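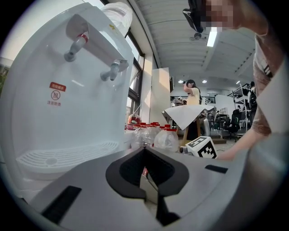

Why would anybody want to learn to build a wall with no mortar in it, a neighbor asked us at the Loltingate town picnic, when you can buy a bag of mix at the hardware store and have the thing up by supper? It was a fair question, and the answer went on so long that the corn got cold. This page is the shorter version.

Skidwood is a school for dry stone walling. We teach people to build and repair walls, steps, small bridges and garden terraces using stone, gravity and patience, and we have a wonderful time doing it.

Where we came from

The school started on a hillside above Loltingate, where an old farm wall had slumped into the lane. A few of us set out to put it back up with one library book and a borrowed pry bar. Our first stretch fell down over the winter. We rebuilt it, worse, and then found an old waller on the far side of the ridge who was willing to come look at it. He laughed for quite a while and then stayed for the rest of the season. Nearly everything we teach in the first week goes back to what he showed us on that hillside: set the length of the stone into the wall, cross your joints, keep the middle full.

By the next spring people were stopping their cars to ask if they could have a turn. We started writing their names on the back of a feed sack, and that was our first class list.

What we teach

Our main course is Foundations. It runs eight weeks, outdoors, with no more than 20 students, and it begins with taking a wall apart. People are often surprised by this (some are a little let down!), but you learn so much about a wall by unbuilding it. You see where the builder ran short of good face stone, where frost got under a corner, where somebody patched a gap in a hurry. You sort as you go, with the cap stones set farthest back, then the face stones, and the small hearting in buckets close to the trench.

After that we dig the footing, set up the frames and string lines, and build. By the end of the course each student has worked on both faces of a double wall, set through stones, built one end square and capped a section. Your forearms will be sore. You will also start noticing walls everywhere, and your family may get tired of hearing about them.

Steps and Slopes is for people who have finished Foundations or have built on their own for a while. It covers retaining walls, drainage, curved work, and stone stairs that don't wobble when it rains. The drainage part is our favorite to teach, odd as that sounds. A retaining wall lives or dies by what's behind it, and the part no one will ever see deserves as much care as the face.

Mending Days are open to anyone, including people who have never picked up a hammer. We choose a gap in an old wall, meet in the morning and work until it's closed. Kids are welcome with a grown-up and are usually the best we have at packing hearting.

Our winter evenings begin in January and move indoors. We draw plans, work out how much stone a job will need, sharpen chisels, and go over photos of walls that failed, a good many of them our own.

The Pickering yard

Our home base is the Pickering yard, on the north side of town. It used to be a lumber yard and there is still a faint smell of pine in the long shed on a warm day. The practice walls run along the back fence and get torn down and rebuilt so often that the stones have gone smooth at the corners. We have mostly local sandstone, which splits nicely and forgives beginners, plus a heap of rounded fieldstone that forgives nobody. If you can build a steady wall out of the fieldstone heap, you can build one out of anything.

Visitors are welcome during class hours. Please wear closed shoes and park by the shed, as the stone truck needs the gate.

Tellden

The work we are proudest of is at Tellden, where our students and graduates have rebuilt 200 feet of wall along the edge of the old orchard. Parts of it had been down for so long that full-grown trees were coming up through the rubble. We kept every usable stone, and when we ran short we matched the new ones from the same ridge. There's a low opening near the bottom corner, built square with a single long lintel, so that water and small animals can get through. Wrens moved into the upper section before we'd finished capping it, and we worked around them.

A good dry stone wall can stand for 100 years with only a little mending. We like to think of somebody up at Tellden long after us, pulling out a stone and wondering about the person who set it.

How we teach

In small groups, slowly, and with a lot of talking. Our instructors all build for a living for part of the year, and they disagree with one another about plenty, such as how much to trim a stone and whether you should ever put one back down once you've picked it up. We let students hear those arguments. There's more than one good way to close a course.

You don't have to be big or especially strong. Much of the work is looking: at the gap, at the pile, at the gap again. For the heavy pieces we teach levers, planks and asking for help, and we stop often for water and shade. Gloves, eye protection and hammers are provided. If you have your own hammer, bring it and let everyone admire it.

Coming to see us

Foundations fills up early, so write to the office if you'd like a place. Tell us a little about what you want to build, even if it's just a border for the tomatoes. And if you have an old wall with a hole in it and you're anywhere near Loltingate, please tell us about that too. We're always looking for the next Mending Day.

Page last updated May 11, 2018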